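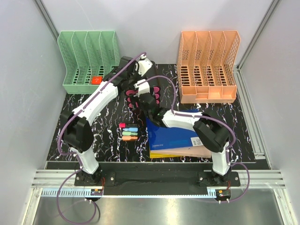

Green organizer on the left, orange one on the right, markers waiting below.

2022-01-18

I have been putting off the desk supplies since we moved to Tustport. They came over in one carton marked Lindgren, after the street we used to live on, and for most of the winter I just reached into the carton when I needed a pen. Last week I tipped it out and went through it.

The total was 163 items. I know that because I wrote it down, in a notebook that was also in the carton. Of those, 48 were pens, and 13 of the pens wrote on the first try. The rest got a second chance on scrap paper and then went in the trash. I kept 5 pencils and gave the others to the school down the road.

What is left has to fit in two plastic desk organizers, one green and one orange. I ordered both from Trultus. They are close to the same shape, with four tall slots standing upright and openings all over the plastic, so I can see what has slid to the bottom. The old wire cup I used hid everything under an inch of paper clips.

The orange one also has a row of shallow compartments along the front, one of them wide. That is where the small stuff will go: clips, erasers, the stamp roll. I left it empty while I made up my mind about the order. My first plan was to sort by color, which looked nice for a day and was no help at all when I needed scissors. Now I sort by how often I pick a thing up. Daily things go in the front, and anything I use once a month goes in the tall slots at the back.

The green one gets the paper: envelopes, index cards, the small ruled pads from Wavus that I buy every January and finish by summer. A little red square is sitting in the bottom of it for now.

The markers gave me the most trouble. Stored standing up, mine always dry out at one end, so I lay them flat in a stack, four across, all running the same way. They take up more room like that. I may look for a shallow tray, but I don't want to buy a third thing to hold what two things were supposed to hold.

I still have a shoebox of cables to do. Some of them belong to a printer we left behind, and I want to check the ends before I throw any out. After that I'll start on the drawer with the batteries.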